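Duvitz Library to Close Main Floor for Summer Flooring Work

March 21, 2024

DUVITZ - The main floor of the Duvitz Public Library will close for most of the summer while crews replace the flooring and move the children's section to the front of the building, the library announced this week.

Work begins in June and the floor is set to reopen in September. The upstairs reading room, the computer area and the meeting rooms will stay open on their regular hours. Patrons will use the side entrance on Nepia Street, where a temporary checkout desk will be set up just inside the door.

The current carpet covers 3230 square feet and was put down when the building was last expanded. Library director Dilwyn Pritchard said it has been patched many times and that two sections near the front desk have come loose from the slab.

"We have been taping down the same seam for three winters," Pritchard said. "People catch a foot on it, or a stroller wheel does. It was time."

The new floor will be vinyl tile in the walkways and carpet squares under the shelves. Single squares can be pulled up and replaced if they are stained or damaged. The contractor, Fererico Floors, was the lower of two bidders.

Before the work starts, staff will box up 4000 children's books and put them in storage in the basement. Another 1221 titles, mostly picture books and early readers, will be kept on carts upstairs so families can still check them out. Books in storage can be requested at the desk or by phone and will be ready for pickup the next morning.

Holds placed on adult fiction and nonfiction will not be affected. The large print shelves are moving upstairs next to the elevator and will remain there after the main floor reopens.

Summer reading will go ahead with a few changes. Story time moves to the park shelter on Zelum Avenue, weather permitting, and to Meeting Room B when it rains. The teen program, which includes a series of daytime workshops on art, cooking and technology, will be held upstairs. Sign-up sheets go out in May, and each workshop is limited to 16 teens.

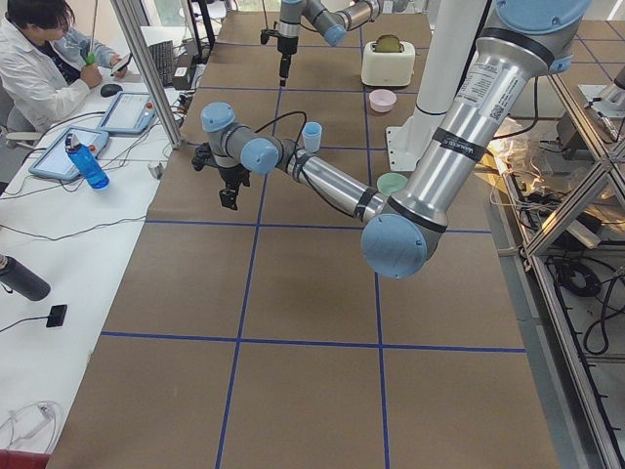

Robot arms over a table covered in brown paper and marked off with blue tape.

Teens entering grades seven through 12 may sign up for up to three workshops. There is no fee, but a library card is required. Cards can be issued the same day with a parent or guardian present.

Parking will be tighter than usual. The row of spaces closest to the front doors will be fenced off for deliveries and a dumpster, and the book drop will be moved to the curb on Nepia Street. The two accessible spaces are being moved next to the side entrance, and the sidewalk there will be repaired before the closing.

The library asks groups that have a standing reservation for the community room on the main floor to call the office by the end of April. Pritchard said there should be space for all of them upstairs, though some may have to shift to a different hour. The quilting guild and the tax help program have already been given new rooms.

The annual book sale, normally held on the main floor in July, has been pushed back to the fall. Donations of used books will not be accepted from the start of May until the floor reopens, as the storage room will be full.

Money for the project comes from the town's building fund and from a gift left to the library last year. No change to the library's tax rate is planned.

Drawings of the new layout are posted near the front desk through the end of May. Comment cards are in a box beside them, and comments may also be left by phone during regular hours.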